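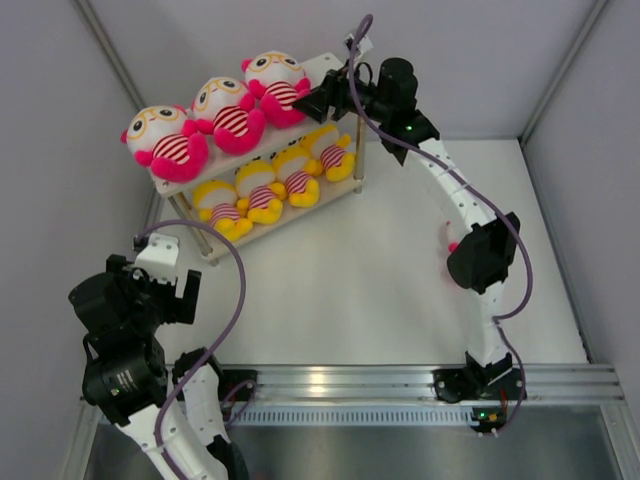 Couldn't you just let the planner pick whichever arm is closer and be done with it? A commenter asked me that under the last Rarkis post, and I started typing a reply and ended up with this page instead. Short version: yes, you can, and I did for most of the winter. It works great on a table. Put a shelf in there and closest-arm turns into a machine for generating elbow collisions.

So this is how I set up arm assignment and shelf approaches in Rarkis now. I'm assuming you have two arms calibrated to the same world frame and Skoma (or something like it) already handing you object poses. If you don't have the calibration part, go do that first, seriously. Everything below gets weird fast with a bad transform.

## 1. Put the shelf in the planning scene as separate pieces

My first shelf model was one big box. Don't do that! The planner sees a solid block and tells you, quite correctly, that nothing on the lower level can be reached.

Add the upper board, the lower board and each post as its own collision object. Mine sits at an angle to the cell, so I give the whole thing one parent frame and hang the pieces off it. When someone bumps the shelf I only have to update one pose.

```yaml
scene:
 shelf:
 frame: world
 pose_from: skoma/shelf_fit
 parts: [upper_board, lower_board, posts]
 padding_mm: 6
```

Six millimeters of padding is what I landed on. With more than that the fingers can't get in under the upper board, and with less I got a scrape on the edge now and then (the sound is awful).

## 2. Tell perception about the levels

The top row is easy. You can see glasses, belly, feet, the works. On the lower board the heads are partly hidden by the board above, and my old segmentation loved to merge two neighboring toys into one long yellow creature with too many feet.

What fixed it for me was cropping the point cloud per level before segmenting, then fitting each level with its own prior:

```yaml
skoma:
 levels:
 upper: { crop: upper_board, anchor: belly }
 lower: { crop: lower_board, anchor: feet }
 min_cluster_points: 235
```

The `anchor` setting is the part of the toy you trust most. Up top I use the belly, and down below I use the feet, which line up near the front of the board and don't get hidden. The 235 is just the number that stopped stray bits of post from turning into toys on my setup. Yours will be different, so plot your cluster sizes and put the threshold in the gap.

One more thing here -- toys that aren't on the shelf at all. If one is lying on the floor of the cell, it still needs to be in the collision world, even if you have no plans to pick it. Skoma drops anything outside the level crops by default, so I turn on `keep_unassigned: true` and pass those clusters through as plain obstacles.

## 3. Score the arms on the whole motion

Okay, the actual answer to the comment. Distance from gripper to object tells you nothing about where the elbow goes. My right arm can get its fingertips to the far end of the top row, but the upper link has to stretch across a good part of the cell to get there, and while it's doing that the left arm had better be somewhere sensible.

Rarkis lets you swap the assignment cost. I use this:

```python
def arm_cost(arm, target, scene):
 plan = rarkis.quick_plan(arm, target, scene, tries=4)
 if plan is None:
 return float("inf")
 return (
 plan.joint_travel
 + 2.0 * plan.swept_overlap(scene.other(arm))
 + 0.5 * plan.near_limit_penalty
 )
```

Four tries is plenty for a rough plan. The swept overlap term does nearly all the work. It compares the volume this arm moves through with the volume the *other* arm is currently sitting in, so a reach that would go right over its partner gets expensive, even when it's technically collision-free at every single waypoint.

If you only copy one thing from this page, copy that term.

## 4. Give the waiting arm a job

By default the arm that isn't picking stays wherever it finished. That was fine until it finished in front of the shelf.

I define a waiting pose for each arm: gripper low, fingers open, off to its own side of the shelf. Then I add a rule that the idle arm moves there before the active one enters the approach volume. You lose a little time on every pick. I tried overlapping the two motions to win it back and spent an entire evening chasing a deadlock where each arm was politely waiting for the other one, so I put it back to sequential and went to bed.

## 5. Split the approach in two

For shelf picks I never plan straight to the grasp. There's a free-space plan to a pre-grasp point in front of the board, and then a straight Cartesian move in.

- **Upper level:** come in from the side and slightly above. There's nothing over the toys, so you have room to be generous.
- **Lower level:** come in flat, parallel to the board. Lock the wrist roll here, or the solver will find a clever twist that puts something into the underside of the upper board.

Don't forget the stuff bolted onto the wrist! I had the fingers modeled perfectly and had left out the bracket above the gripper and the cable looping over it. Model the bracket as a box and the cable as a fat capsule. It's ugly and it'll cost you a few reachable grasps, but a snagged cable costs more.

## 6. Run it dry first

I run every new config against recorded scenes before I let the motors on. My Whitlock test set has 30 shelf layouts saved from the cell, and a replay looks like this:

```
rarkis replay --set whitlock --arms both --report overlap
```

Look at the overlap column first. Anything flagged red, open it in the viewer and scrub through slowly, watching the elbows and ignoring the grippers. It's hard to do, your eyes really want to follow the fingers.

Then I run live at a slow speed with my hand on the stop.

## Known annoyances

The quick plans aren't seeded, so the same layout can give you a different arm on two runs when the costs are close. I add a small bonus for the arm that made the last pick, which calms it down.

Soft toys lean on each other, too, so after every pick I re-run Skoma for that level. The neighbors may have shifted and the old poses can't be trusted. Skipping that step was tempting and I regretted it.

The config files are in the Liltthorpe repo under `shelf/`, on the `two-arm` branch. Main still has the old closest-arm cost in it until I get the tests passing.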